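The small parts come first

Sep 3, 2024

The repair shop at Flisier takes up the back half of a former print works, and most of what it does depends on parts smaller than a fingernail. Screws, springs, washers, battery contacts, the little rubber feet that fall off radios. For years they were kept in jam jars. The woman who runs the shop's parts store has spent much of the past year moving them into compartment boxes, and she agreed to talk about how that has gone.

She asked not to be named. "The shop has a name, use that," she said.

She started at Flisier at the front counter, taking in clocks, lamps and kitchen scales. The parts were in the back, and she only saw them when somebody needed one in a hurry.

"You'd tip a jar out on the bench and push things around with a finger," she said. "If you found the screw, you put the rest back. If you didn't, you tipped out the next jar. A repair that should have been short could take up the whole morning."

The change began in May, when the shop agreed to take over the stock of Flamach, a clock repair business that was closing. The stock arrived in cardboard trays and envelopes. A handwritten list came with it, and the last line on the list was number 2097.

"I read that number and went and made coffee," she said. "We couldn't put it in jars. We had run out of shelf for jars."

She looked at cabinets with drawers first. Ots, a repair shop two towns over that Flisier trades parts with, had one and let her try it. She liked it for large items and disliked it for small ones. The drawers were deep, and anything light slid to the back when they were opened.

What she settled on was the flat plastic box with a lid on a hinge and a grid of compartments inside. She bought 20 of them to start with. The walls had to be translucent and the lid had to be clear.

"You want to look down through the lid and know which box you've got before you open it," she said. "I have labels, but people don't read labels when they're busy. They look for the brass."

She is particular about the latch. On the cheapest boxes, she said, it is a thin tab that bends back and forth until it snaps, and then the lid is held with a rubber band for the rest of its life. She opens and closes a latch in the store several times before paying for a box. She also turns the box over, closed, with a few washers in it, and shakes it. If a washer has moved to the next compartment, she doesn't buy the box.

"The lid has to meet the dividers. If there's a gap, your smallest parts will find it."

Sorting is done on a white surface, which was her idea too. The benches in the shop are dark from years of oil, and a steel spring disappears on them. A white board laid over the table solved most of that. It should be larger than the box by a good margin on every side, she said, so that you have open space to spread things out. 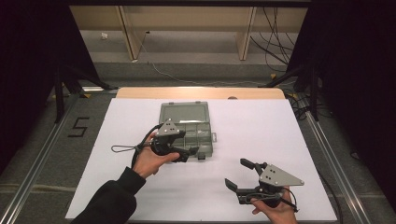

She keeps the box in the middle and opens the lid away from her. New people often set it off to one side, she said, and then spend the session reaching across themselves. With the box in the center, either hand can get to it.

Her routine has not changed much since the first week. She pours out a small amount, never a whole tray. She pulls out anything broken or rusted. Then she sorts by material, and only after that by size. Size is where people want to start, and she thinks it slows them down.

"Brass here, steel there, anyone can do that without thinking. Then you've got smaller piles, and size is easy. Start with size and you pick up every piece twice."

Tweezers are kept in the drawer below, but she uses her fingers for most of it. She uses a magnet now and then for steel, wrapped in a piece of cloth so the parts come off again when the cloth is pulled away.

She does not fill a compartment to the top. Halfway is her rule, and it is the one the other repairers argue with, as it means buying more boxes. Her answer is that a full compartment can't be searched. You can't get a fingertip into it, and when you try, the top layer goes into the compartment next door.

Two compartments in every box are left empty. One is for the part you don't recognize. The other is for the part you have taken out and may need to put back. She empties both when she closes the box for the day.

The carpet has been a harder question. A hard floor is easier to sweep, but small parts bounce on it and roll under the shelves. On carpet they stay close to where they fell and are difficult to see. She prefers the carpet. "At least I know which part of the room to crawl around in."

A company called Zusatik sells foam inserts meant to stop parts from shifting, and she tried a set in the spring box. She took them out again after a month. The springs hooked themselves into the foam, and it took her longer to free them than it had taken to sort them.

A session lasts up to 2 hours. After that, she said, she starts putting things in the wrong place and feeling sure about it. She has gone back the next day and found a row of clock screws in with the hinge screws, all neatly lined up.

The Flamach stock is still not finished. There are 8 trays left, mostly watch parts, which she has been putting off. The grids in her present boxes are too coarse for them, and she is waiting to hear from Ots about a finer kind.

A few of the jars are still on the windowsill. They hold wood screws, and she has no plans to move them.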